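Ticket 2897: Booking calendar shows every evening class an hour early
Hitcombe Adult Learning, website helpdesk

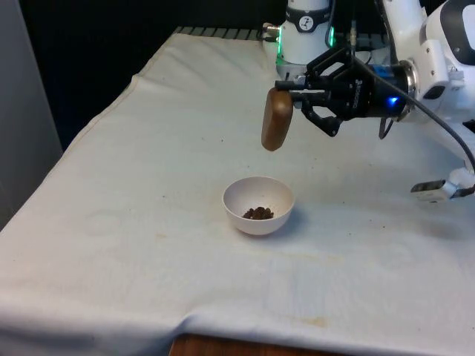
Concetta Grasso
Evening Programme Coordinator
Opened 07/01/2018, status: awaiting reply

Hello Mohsin, and a happy new year to you and everyone at Didden! I'm sorry to land on you so soon after the break, but the calendar is misbehaving again and enrolment opens tomorrow.

Every evening class is showing an hour early on the public page. Gualtiero's Italian conversation should say 7pm and says 6pm. Daytime classes are fine, and so is the printed list I get from the office screen (I checked it against my own diary, which I do still keep on paper).

What I've tried so far:
Logged out and in again. No change.
Cleared the browser history, as you taught me in August. No change, and I lost all my passwords.
Asked Annunziata to look from home on her tablet. She sees 6pm too.
Deleted the Italian class and typed it in afresh. It was right for 60 seconds or so, then went back to 6pm.

Reply from Mohsin Soomro, Didden support
Hello Concetta, thank you, that last one helps a lot. Could you open Settings, then Venues, and tell me what the time zone says for Ferraro Hall? Please don't delete any more classes for now, as the bookings go with them.

Concetta Grasso
Oh dear, I had wondered where the 2 bookings went. I have their names written down, thank goodness. Ferraro Hall says "Rome". The main building says "London". All the evening classes are in Ferraro Hall! Shall I change it myself or would you rather do it?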